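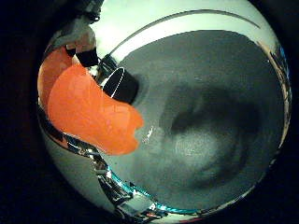

Gray table top has a dark smudge that won't wipe off

Posted in Cleaning & Surfaces
163 views, 2 answers

plesine_k
I have a gray table in the craft room with a fine speckle in it and a matte finish. It has a dark patch on it with swirly edges, and inside that a paler oval. The orange soft thing lives on that table most of the time, so I wondered about dye, but the mark isn't orange. I can't tell if the oval is the clean part and the rest is dirt, or if I've rubbed the finish off there.

So far I have used a damp cloth and dish soap. It looked better wet and came back when it dried. I don't know what the top is made of. It was here when we moved in and there is no label underneath. I'd like to try something stronger but not if it leaves a shiny spot. Does anyone know what to do first?

Wiesława Marciniak
Before you put anything else on it, find out if it's a mark at all. Matte gray tops show shadows and reflections badly, and a soft-edged dark area with a light oval in it can be a lamp or a window. Turn off the overhead light and look again from the other side of the table. If the patch moves, it's the light.

You say it went away wet and came back dry, so I would guess some of it is real. That is usually a film of something greasy, or soap left behind. Use warm water with a very small amount of dish soap, go over the whole top and not only the patch, then rinse twice with plain water and dry it with a clean towel. People skip the rinse. The swirls could be from your own cloth.

If it is still there after that, try rubbing alcohol on a cotton pad, somewhere near the back edge first. Wait until it is dry and compare. If the test spot looks the same as the rest, do the patch in light strokes. No scouring powder and no melamine sponge – both of them polish a matte finish and you can't put it back.

For the orange thing, press a damp white cloth on it for a minute. If no color comes off, leave it where it is.

kakby98
had the same on a desk, I used baking soda and it came out but now there's a shiny ring 7 inches across. so maybe don't do that. I just keep a tray over it

plesine_k
Thanks. Checked with the light off and part of it did move, the darker part. The rest is still there. White cloth came up clean. Will do the soap and rinse tonight and try the alcohol at the back edge if I need to.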